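Ground Rules for a Shared Robot Cell
Final project report, Olmont track, submitted in December

1. Why we wrote rules at all

When our group signed up for the shelf-sorting project we thought we'd spend the whole term on motion. We did spend a lot of it on motion! But the part I ended up caring about most was a two-page sheet of working rules that started as a scribble on the back of a parts list and grew into the main thing we are handing in. This report covers the sheet, how we tried it out, what we threw away, and what we'd like the next group to argue with.

Our lab already had safety rules, of course. They say where to stand, who may press what, and how to stop the arms. What they don't cover is the work itself: how close a hand may come to a thin part before it has to slow down, what has to be cleared away before a run, who writes down what went wrong. We worked from the lab handbook and from the notes left by the Prerard group last year, which are short and very good (read their section on labels if you can find it).

2. Rule one: slow down before contact

We argued about this one for two weeks. The first draft said the hand must drop to creep speed "near" a part, and of course each of us had a different idea of near. The final wording is: creep speed starts at 26 millimeters from the surface, and the fingers don't close until the hand has come to a full stop. Shiny and clear parts get the same distance as everything else, even though they are harder to judge through the wrist camera, where glare can sit right on top of the edge you need.

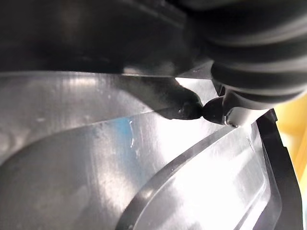
Gilang Harahap disagreed with a fixed distance from the start, and the comment on our draft is worth giving in full: a single number is easy to check but it punishes the big, stiff parts, where you lose time for no gain, and it may still be too short for film or thin molded stuff that moves when you breathe on it. Make a table with two or three classes of part and let the operator pick one.

I think that's a fair point, and we did try a table. The trouble was that people picked the fast class for nearly everything, me included. We went back to one number and put the table in the appendix as a proposal. If the next group can think of a way to make people choose honestly, please bring it back!

3. Rule two: clear the approach, then the target

Most of our early stops had nothing to do with grasping. The arm was on its way somewhere and we hadn't thought about what was along the route. Shelving is the worst for this. There are beams, posts and cross-braces, and bins get pushed up against them, and a hand that fits fine between two beams when it's closed may not fit with the fingers hanging open.

So the rule has two steps and they go in that order. First you look over the whole approach with the hand in the pose it will really have on arrival. Then you look at the target. Our old checklist had them the other way around and people stopped reading after the target, which I completely understand, it's the exciting bit.

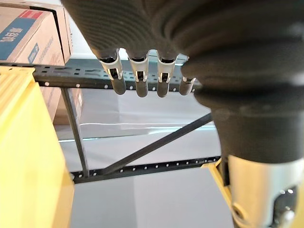 The second half of the rule deals with boxes and bins. Anything that isn't part of the task either goes back to its marked spot or gets written on the run sheet as "in place, not used." We borrowed the phrase from Prerard. It sounds fussy, but it saved us an entire afternoon when we were trying to work out why two runs of the same program had different clearances.

4. Rule three: treat clear panels as solid

You'd think this one wouldn't need writing down. Our depth data was patchy on anything transparent, and the planner we used (Bideo, the teaching version) will happily treat a patchy area as free space unless you tell it otherwise. Every clear panel in the cell now has a keep-out box around it in the model, drawn by hand and checked by a second person with a tape measure.

We also wrote down what the operator should do when working near glass. Watch the reflections of the fingertips. When a fingertip and its reflection close in on each other you are running out of room, and you can see that on the wrist view well before the numbers look worrying. Yaroslav Kobzar showed us this in our first month and it became everyone's favorite trick.

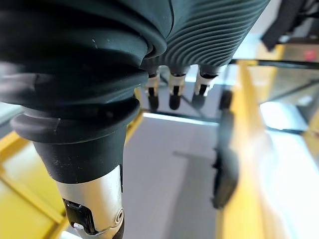 There was one more idea for this rule that we dropped, which was to put tape on all the clear surfaces. It worked well for the planner and badly for everyone else. The tape changed what the cameras saw, left marks, and made our footage useless for the vision group. The keep-out boxes take longer to set up but they don't touch the parts.

5. Rule four: the floor is part of the cell

Our first drafts talked about shelves and tables and skipped the floor. I'd now put it near the top of the sheet. Packing material travels, and a box that gets used as a stand for a week becomes furniture in everybody's mind without ever being entered in the model. We wrote the rule with exactly that kind of setup in view: a storage bin raised on a cardboard box, trays laid across its open top, and a crumpled piece of bubble wrap on the carpet close to the grippers. Under the rule, the box counts as a fixture and goes in the model with its height, and the bubble wrap gets picked up before anyone enables the arms.

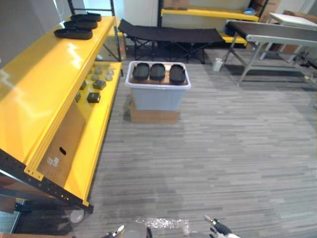 Fixtures that can shift need a check of their own, and we settled on one at the start of each session and one after any stop. The check covers anything on wheels, anything stacked and anything leaning. The yellow shelving falls under it twice, once for the caster at the bottom and once for the cardboard panel leaning against the front. We'd like a proper way to mark wheel positions, but the carpet tiles don't hold tape for long and we ran out of time to test anything better.

6. How we tried it

We logged up to 600 short runs over the term with the sheet in use, kept in the Liew logbook format so the next group can read them without our scripts. Every stop got a line saying which rule it touched, if any. There were 7 stops that didn't fit under any rule, and those are listed in the appendix with our guesses.

I don't want to claim too much from the log. We were getting better at driving the arms the whole time, and we have no matching set of runs without the sheet.

7. For the next group

Keep it to two pages. Add the part classes if you can make them work. Rule three needs someone who enjoys measuring, and the start-of-session check should probably be read out loud by one person while another one looks. The blank run sheets are in the drawer under the label printer.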